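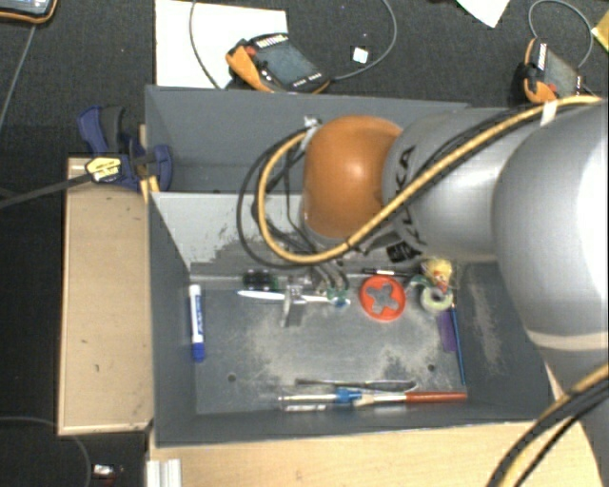 Reviews > Grippers > Two-finger > Drernell

I've had the Drernell two-finger gripper on our KUKA since April and I like it a lot more than I thought I would! Bin picking is mean to grippers, especially when the bin is full of pens, tape rolls and skinny little tools lying flat on the floor. The Clisier we ran before it was fine on tape (loved tape, in fact) and hopeless with pens. Over 1,000 picks each, the Clisier dropped or missed 335 and the Drernell 146, same bin, same junk.

Gripes? The mounting screws are tiny and I've already lost one. The manual is awful. And you'll want to sort out your cable slack before you run anything fast, so leave a big loop near the wrist. Cengiz Ertürk set his up with a short one and had to redo it the same night.

Would I buy it again? Yep. I'd pay extra for softer pads, though.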